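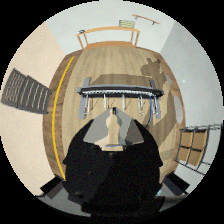
The gripper at the five-peg rack, from our simulation of the Ramalho cell.

About Gronon

Gronon plans and installs robot arms for small workplaces. We work mostly with packing rooms, repair shops and parts stores where people have been doing the same lifting and hanging jobs by hand for years. Our customers employ between 24 and 200 people.

Every job begins with a model. We build the table, the rack and the arm on screen and try out the movements there before anything is ordered. Staff who will work beside the arm are asked to look at the model and tell us what is wrong with it. At Ramalho they asked for 47 changes, and most were made. 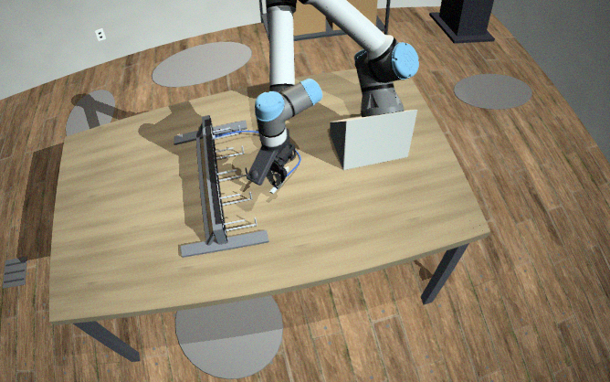 Reach is usually the first thing to settle. An arm has to get to both ends of a rack without its cables catching, and a person still has to be able to get to the same rack when the arm is stopped. We set the table height for the person.

What changes for staff

Some tasks go. Loading and unloading racks is the usual one, and we say so at the first meeting. The people who did that work generally move to checking, setting up and dealing with faults, and they need proper time to learn it. Our contracts include 50 hours of paid training on site. We ask employers to put new duties and pay grades in writing before we install.

Who we are

Sofia Arruda started Gronon after several years as a line supervisor at Fovard. She still runs the first staff meeting on each project. Our next installation, at Onano, is due to start in April.

Page last updated 2024-08-05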